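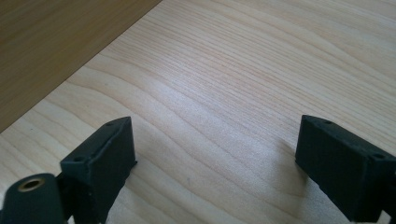
4 min read

Paweena Klinhom wants to talk about empty tables. She has been at it since I sat down, and her coffee has gone cold.

"Everybody records the grab," she says. "Hand goes in, picks up the cup, done, next one. We did that too, for months! And then the robot would get to a table with no cup on it and close its fingers anyway. It had never once been shown what to do with nothing."

Klinhom leads the manipulation group at Helthorpe, where people teach robot arms by carrying a hand-held gripper through ordinary chores and recording what it sees. The group's newest method, which they call Plirkley, adds a kind of recording most labs would throw out: the fingers open, bare wood between them, and no object to pick up.

The idea came from her colleague Mārtiņš Venckus, who was cleaning up old data in February and kept deleting stretches like that. "I had a folder of them," he says. "Wood grain, a bit of glare, the two fingertips. I thought, why am I deleting this? It's the only place where the right answer is to wait."

So they put them back in. The final training set has 1503 recordings, and 41 of those are what the team calls blanks. I asked whether so few could matter.

"That was my question!" Klinhom says, laughing. "I was sure we'd need hundreds." In their tests, the arm trained without blanks closed on bare tabletop in 9 trials. With blanks it did so in none, and it still picked up the real objects as well as before.

Venckus is fondest of the awkward surfaces. Strong grain can look like an edge to a camera, he explains, and a pale shine on a tabletop can pass for a sheet of paper or a plate. A seam between two colors of wood is worse. "The early version loved a seam," he says. "It would go right for it, very confident. I got quite attached to that mistake."

There are limits, and both of them bring these up before I can. All of the tests were on wood. Glass is next, and Klinhom expects trouble there. Bastien Brunet, who ran the trials, is also keen to try cluttered tables where the one thing the robot was asked for is missing, a much harder kind of nothing.

"I'd love to get that working by spring," Klinhom says, and then she is up and looking for a marker, to draw me how the glass test will go.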